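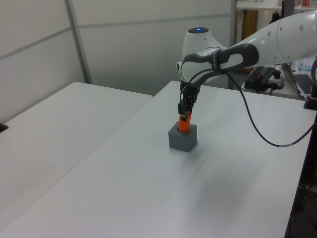

A Clean Log Is Not a Safe Machine

Our peg insertion cell at Rarkevus passed 574 cycles in December before the gripper started pushing with the peg off center. The force limit should have stopped the arm. Someone had raised it during setup and left it there – the log showed no faults, so we kept running.

Four blocks were ruined and one finger bent. I think we got off lightly. A person's hand could have been on that block.

Mumari, our integrator, wants to add a second sensor. I'd rather they spent the money on a rule: any change to a safety limit expires after seven hours unless two people sign for it. Sensors help, but this one worked fine. It did what the setting told it to do, and the setting was wrong.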